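Built-in desk against bare brick — seal it, line it or leave it?

Forum: Home Offices and Workrooms
Started by tallowfield

tallowfield
We're fitting out a ground floor unit as a shared workroom and I've got to the stage of arguing with myself about the long wall. It's old red brick, cleaned back but not sealed. The plan is a white built-in desk running the length of it with overhead cupboards, all from Urnell, who do the carcasses to your own measurements. The joiner wants to scribe the back edge of the desktop to the brick. I would prefer to leave a gap for cables. He says a gap collects pens and crumbs and I'll regret it.

Questions, then.
Does bare brick shed dust onto a desk for ever, or does it settle down?
Gap or no gap?
Has anyone lived with the Urnell worktop in white for more than a year?

Desk depth is 600 if that matters. Floor is concrete and staying that way.

pottersbar_jim
Seal the brick. Two coats of a matt masonry sealer, let it go off properly between coats, and do it before the desk goes in or you'll be lying on your side with a brush. I left mine bare and every morning there was a line of red grit along the back of the desk. It did slow down after the first winter but it never stopped.

Gap: yes, but small. 40 mm is plenty for a plug to drop through.

hennock
Disagree on sealing. Old brick wants to breathe and if there's any damp in that wall you'll trap it. Brush it down hard with a stiff brush, vacuum it, brush it again. Mine sheds almost nothing now. If grit is still coming off after that, the mortar is the problem and wants repointing.

pottersbar_jim
It's an inside face on a heated room. Breathable sealers exist and have done for years. I'm not suggesting he varnishes it.

hennock
I know they exist. I've also scraped one off.

tallowfield
She, for what it's worth. The wall is dry, we had it checked in October before the plaster came off the other side. I'll try a test patch of each behind where the cupboard goes and see which annoys me less.

Mariama Ansah
We have the same sort of arrangement, desk built in along a brick wall with a second run coming off it on the left, so I can answer some of this. Ours is by Drultance, so I can't help with the Urnell tops, but it's white as well.

I went with no gap and one round grommet at each end. That was a mistake and I would do it differently. All the leads from the middle of the desk have to travel to one end or the other, and people don't bother, so they go over the front edge and down to the floor. If I was starting again I'd have a 40 mm slot the whole way with a brush strip in it.

White shows everything, but it also wipes clean. Pencil comes off with a damp cloth. Red marker doesn't, and I'd keep it away from the desk altogether.

The overhead cupboard is the part I'd tell anyone to think hardest about. Measure from the desktop to the underside with somebody tall sitting there. Ours is fine for a laptop but a big monitor on a stand would have to be wound right down.

tallowfield
That's very useful, thank you. What do you do about the small stuff? I've been quoted 194 for a set of drawers to go underneath and I'm not sure people will use them. And solid cupboard doors or glass?

dunmore_k
Don't buy drawers. Drawers under a shared desk turn into a bin with a handle. I cleared one out last year and found three sandwich bags of screws and a tax return.

hennock
Drawers are fine if they lock and each person has one.

Mariama Ansah
I'm with dunmore_k on the drawers. We had a set from Vornis on castors and ended up giving it away.

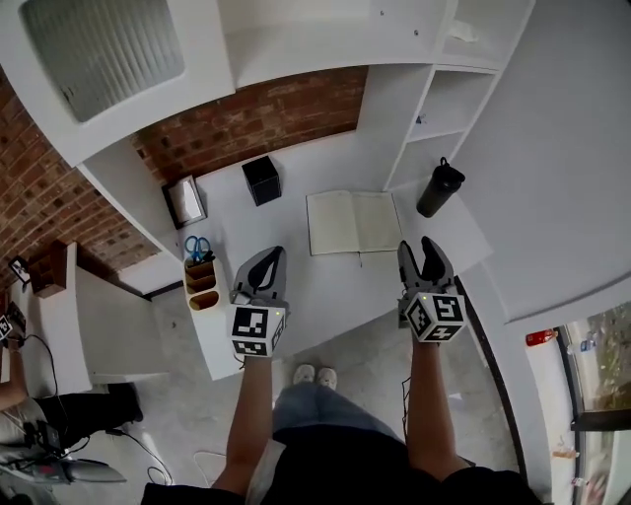 Small stuff at our place lives on the desktop or in the open shelving, and the rule is that the desktop only keeps what gets used that day. It works better than I thought it would. A notebook, a tumbler and a small picture frame leaning on the brick still leave plenty of white desk to work on, and the organiser with the tan compartments takes the blue-handled scissors near the front edge where you can reach them without getting up. The other organiser is a wooden shelf type and sits on the left-hand run. On doors, I'd have the ribbed frosted glass again. It stops the cupboard looking like a slab and you can't read the labels on whatever is shoved in there. The floor is where we fall down. There's a white cable coiled on the concrete and black ones over by the other desk, and that goes back to what I said about the slot. Get the cables sorted at the build stage and spend the drawer money on that.

pottersbar_jim
Seconded on the slot. I'd add a tray screwed to the underside for the extension block. Juška do a steel one that's 28 for the short length and it takes a six-way with room over. Screw it to the underside before the top goes on.

dunmore_k
Cubbies above the desk are good but they get filled from the bottom up. Anything higher than you can reach sitting down will be empty or have one thing in it that's been there since the build.

hennock
Then make them shallower and have fewer. Deep ones are worse, things go to the back and die.

On the glass I'd go plain doors. Ribbed holds grease and dust in the grooves if the ribs face out.

Mariama Ansah
It can. I do it with a soft brush when I do the windows and it takes a couple of minutes. In a kitchen I'd agree with you.

tallowfield
Right, where I've got to. 40 mm slot with brush strip, trays underneath, no drawers. Ribbed glass on one cupboard door and plain on the others. The joiner has sighed but agreed, and says it adds just over 200 to the job including cutting the slot.

Still undecided on sealing. Test patches went on this morning.

pottersbar_jim
Wipe each patch with a black cloth in a week and you'll have your answer.

hennock
Use a damp one. And do the bare patch as well, brushed properly first, otherwise it isn't a fair test.

tallowfield
Will do both. Can anyone recommend a vacuum attachment for brick that doesn't lose all its bristles by the second metre?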